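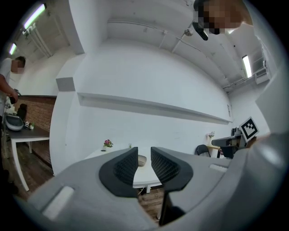
May, 9:40 am. Front room, table and lights

Started with the white table again. Wiped the top twice, once damp and once dry, still get streaks on the gloss if you look low across it. The blue cloths are worse than the old cotton ones. Going back to cotton, have asked Rasha to put a pack on the next order.

Flowers stay on the left side of the table, in the small vase. Pink ones this time. Water changed first thing. The little green sprout lives toward the middle and should stay there, it gets knocked when people put bags down. If it dies we start over with the Toft seeds, there is one packet left in the drawer under the sink.

Finish on the tabletop – Ineo wax, second coat. First coat went on too thick and dragged. Second one thin, left 30 min, buffed by hand. Feels OK. Not sure it was worth the bother on a white top, you can't really see a difference, only feel it. Would not do a third. Ring mark from the coffee cup near the back is fainter but it's there if you know where to look.

Lights. Tubes on. I find the glare on the table tiring by the end of a morning, the gloss throws it straight back up. Options:
- matte runner or mat on the table (cheap, ugly)
- diffuser sleeves for the tubes (Warnex do them, haven't checked the length)
- leave it
Leaning to the sleeves. Need somebody on the ladder to read the tube length off the end cap, I'm not doing it alone. Rasha Akl has the ladder key.

Long shelf ledge on the big wall: dusted end to end. Lots of gray fluff came off, more than I expected for a month. Don't put anything up there until we've decided about the brackets. I know it's tempting. Rasha wants samples along it, I'd sooner keep it clear, we have not setled this.

Pipes and conduit at the ceiling also need a wipe, long brush is missing its head. Looked in both cupboards. Will borrow one.

Floor. Brown planks, swept then vacuumed along the grain. Grit gets into the joins and then you hear it under the chair feet. Felt pads for the table legs: 2 done, the others to do after lunch, the glue needs clamping time and I only had the small clamps. Lift the table to move it, do NOT drag, the new pads will peel straight off.

11:15. Smell test after the wax, door open 26 min. Could still smell it by the table, nothing over at the pillar. Rasha says she could smell it in the hall so maybe my nose is done for the day. Next time wax last thing and leave it overnight.

Wilolness sheet for the room is out of date, still lists the old round table and the coat stand. Crossed both out in pen. Needs retyping by whoever has the file, I think it's on the shared drive under "rooms old" but there are three copys and they don't match.

To do
- rest of the felt pads
- tube length, then price the sleeves
- brush head
- cotton cloths
- retype sheet
- ask about shelf brackets, again

Gone 12, stopping. Wax tin is back on the lower shelf in the store, lid is stiff so press it all the way round.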